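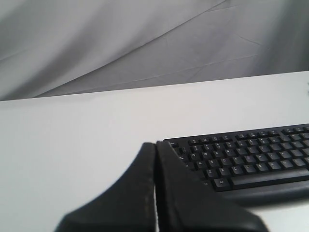 Is it worth paying for keyboard cleaning gel, or will ordinary things from round the house do the job?

I've got a plain black keyboard that lives on a white desk, so every crumb that falls out of it shows up. A shop near me sells a tub of Brenik putty and swears by it. I'm not convinced. The last miracle product I bought was a screen spray that left more smears than it removed. I don't want to take the thing to bits if I can help it.

**Iolanda Teixeira**

Ordinary things will do it. Unplug the keyboard, turn it upside down over a bin or an old newspaper and tap the back with the flat of your hand. Tilt it one way, tap again, then tilt it the other. Most of what is in there is crumbs and dust, and gravity costs nothing.

After that, take a soft, dry paintbrush (a small one, 2 cm wide at most) and work along the gaps between the rows. Tap it out again. For the tops of the keys, use a cloth that has been dipped in water with a drop of washing-up liquid and wrung out until it hardly feels damp. Go gently over the printed letters. On cheap black keyboards the white printing can be thin, and I have rubbed an E clean off one by being keen.

As for the putty, I did buy some once, Zelmont rather than Brenik, though I doubt there's much in it. It picked up surface dust well enough. It also picked up dust no better than the brush did, and by the third go it was grey and I was pressing old dirt back into the keys. On a warm day it went stringy and left a bit under the space bar, which took me longer to get out than the crumbs would have.

If a key is sticking because of a spilt drink, none of this will help much. You'd have to lift the cap and clean underneath, and whether that's safe depends on the keyboard. Some caps pop off and go back happily. Others have little plastic clips that snap if you look at them wrong. Take a photo of the layout before you start, and begin with a key you could live without.

Edited October 21, 2024: someone messaged to ask about hoovers. I've used one with the brush end on and the power turned right down. I wouldn't do it on a keyboard with a loose cap.

**rangel_april**

gel is fine, people are too fussy. used it for years

**Grirkow49**

I'd want to know what "fine" means in the answer above, and which gel, and how old the tub is.

I agree with Iolanda on the whole, but I'd add two things. The white desk is half your trouble. Mine was the same and I was forever cleaning a keyboard that was no dirtier than anyone else's. A dark mat under it hid nearly everything, and I now do a proper clean every 3 months or so.

The other is canned air. It gets recommended everywhere and I've never seen the point of it on a flat keyboard. You blow the fluff from under one key and it settles under the next — or on the desk, where you then have to wipe it up. If you already own a can, hold the keyboard on its edge so the bits have somewhere to fall, and use short puffs. I wouldn't go out and buy one.

Vinegar also comes up a lot in these threads. Leave it in the cupboard.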